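Course: Building Small Machines at Home and in the Shared Workshop
Handout for session 6: Two-finger grippers, from cut parts to first grasp
Written by Daichi Hoshino
Version of 28 November 2024

Before you come

Please read sections 1 to 3 before the session. Section 4 we will do together at the bench, and sections 5 and 6 are for your own reading after. If you missed session 5, ask a bench partner for the drawing of the linkage, as I will not draw it again on the board.

Bring your finger set, your pads, the small hex keys and the notebook. The workshop has calipers and a kitchen scale for everybody.

1. What we are building

We build a parallel gripper with two fingers, driven by one small motor. In our course the design has the name Fado. The older design, which some of you saw in May, was called Amura. It used a rack and a pinion, and it was strong, but dust came into the teeth and the motion became rough after some weeks. Fado uses linkage arms instead. There are no teeth to clean, and all the arms can be cut from flat sheet on the workshop machine.

The price for this is that the force at the finger tip is not constant. I will come back to this in section 3, because most mistakes in the last group came from there.

A second point about linkages: the fingers stay parallel, but they do not move on a straight line. They move on a shallow arc. When the gripper closes, the finger tips also go forward a little. If you put the open gripper very close to the table and then close it, the tips may push into the table. Measure this forward travel on your own gripper and write it on the inside cover of your notebook. You will need the value many times.

2. Assembly

Lay out all the arms first and compare left with right. They must be mirror pairs. Two arms of the same hand look almost correct when mounted, and then the finger stands at an angle that you cannot correct.

Put the bushings in by hand. Do not use the hammer. If a bushing does not go in, open the hole with the reamer, a half turn each time.

Tighten the pivot screws until the arm stops moving, then go back until it falls by its own weight. For this test hold the gripper on its side. Thread locker goes on only when all pivots pass the test, and only one small drop. Last time one gripper had to be thrown away, as the liquid went into the bushing and made the arm stiff for ever.

The motor horn is mounted with the gripper half open and the motor at the middle of its range. This order is important. A horn which is mounted with the gripper closed will leave you with no travel for squeezing.

Finger pads: clean the finger with alcohol, wait until it is dry, press the pad on and leave it under a clamp until the next day. The pad should go over the end of the finger a little, so that a soft edge touches first. Do not touch the glue side. It sounds like a small thing, but a pad that slides on its finger gives the same behavior as a weak motor, and you can lose an evening to find the reason.

3. Force, friction and why fruit is difficult

To lift an object between two pads, the friction on both sides together must carry the weight. We write

2 x mu x F = m x g

where F is the squeezing force of one finger, mu is the friction coefficient between pad and object, m the mass, and g is 9.8. This F is the smallest possible one, for holding still. When the arm accelerates you need more, and we multiply by a safety factor of 2.

Worked case. A fruit of 0.2 kg, with mu of 0.5. The weight is 1.96 N. Then F = 1.96 / (2 x 0.5) = 1.96 N, and with the safety factor 3.92 N for each finger. For the same fruit with mu of 0.25, we come to 7.84 N. So half the friction means double the force, and a ripe fruit may not accept this without a mark.

You do not know mu before you measure it. The simple way is the tilting board: glue a piece of the pad material on a board, place the object on top, lift one side slowly and read the angle at which it starts to slide. Then mu is the tangent of that angle. A round fruit will roll before it slides, so tape two of them together, or put three on a light card frame which does not touch the board.

Now about the linkage. The motor gives a certain torque, but the force at the tip depends on the angle of the arms. With the Fado geometry the tip force is small when the gripper is wide open and grows as it closes. A big object is therefore held with less force than a small one, at the same motor current. This is the opposite of what we would like, as the big objects are mostly the heavy ones. Please do not set one current value for everything. Make a small table with three openings (wide, middle, nearly closed), press the fingers against the kitchen scale through the wooden lever, and note the force for each.

The controller takes motor position in steps and not in millimeters. On my own gripper the value 3929 is fully open and 79 is closed with the pads just touching. Yours will be different. Do not copy my numbers into your program, as the motor could run against the mechanical stop and become very hot.

4. Bench exercise: two grippers over a table

For the exercise we work with two grippers over the same table. Each pair of students runs one pair of grippers, and one of you has a hand near the stop switch at all times.

The objects are fruits. They are cheap, everybody can judge the result with the eye, and no two are the same. Begin with the firm ones. An apple forgives a lot. Plums come at the end of the evening.

A tablecloth helps in two ways. The fruit rolls less than on a hard top, and when the fingers come down a little too far the cloth gives you a small reserve. But pull it flat before each run, as a finger can catch a fold and take it up with the fruit.

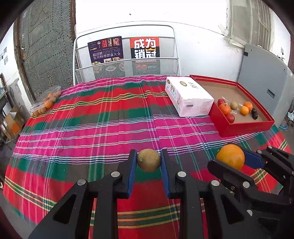 Fig. 1. Both grippers loaded over the plaid cloth, an orange in the right one. More fruit in the red tray.

The steps:

a) Open both grippers to the wide position. Check that they cannot touch each other in any position which you plan to use.

b) Come down over the fruit from above, with the widest part of the fruit at the middle of the pads. If the pads close above the widest part, the fruit is pushed down and out. If they close too far below, it may come up in the fingers and turn.

c) Close at the low current from your table. Wait one second. Lift by the thickness of a finger and wait again.

d) If it slides, put it down, raise the current by one step and repeat. Do not raise the current while the fruit is in the air.

e) Move over the target, lower until the fruit stands on something, then open. Open slowly for the first part, as soft skin can stick to the pad on one side and the fruit will be pulled over.

f) Write down the fruit, the opening, the current and the result. Also the bad ones, please.

When one gripper works well, load both, and hold them still. After this move only one at a time. Moving both together is for session 7.

Picking out of a tray is harder than picking from a flat surface, because the neighbor fruit takes the space where the finger should go. Choose the fruit with free space on two opposite sides and turn the wrist to fit this space. Loose packaging between the fruits must be watched too: a thin film between pad and skin changes mu completely, and the calculation from section 3 has no value any more.

5. Common faults

The fruit turns around the line between the two pads.
You hold it away from its center of mass. Grip nearer to the middle, or use wider pads.

One finger arrives first and pushes the fruit aside.
The gripper is not centered over the fruit, or one pivot is too tight. Do the falling test from section 2 again before you change the program.

The motor makes a humming noise after closing.
Some humming is normal when it holds. If the case is too warm to keep a finger on it, the closing position is too far inside the object. Let the target be only a few steps smaller than the contact position.

The grip is good in the evening and bad the next morning.
Clean the pads. Juice dries to a thin layer, and this layer is sticky or slippery depending on the fruit. We wipe with warm water after every session and with alcohol once a week.

The position drifts during a long run.
Look at the screw of the motor horn. In the Kuroda frame, which some of you have, this screw is behind the front plate and you must take off two arms to reach it. Put a paint mark on it so you can see movement without opening.

6. Homework

1. Measure mu for two kinds of fruit with the tilting board. Give the angle also, not only the result.

2. Calculate F with safety factor for a fruit of 0.15 kg with each of your two values.

3. Compare with your force table. At which opening can your gripper hold this fruit, and at which not? One half page is enough. A drawing by hand is fine.

4. For those who have time: replace one pad with another material and repeat number 1. Those who work at the Kollham bench can take pieces from the offcut drawer, but please leave the large sheets.

Hand in on paper at the start of session 7. We start with the control of two arms together, so charge the batteries of both controllers and check that the stop switch cuts both.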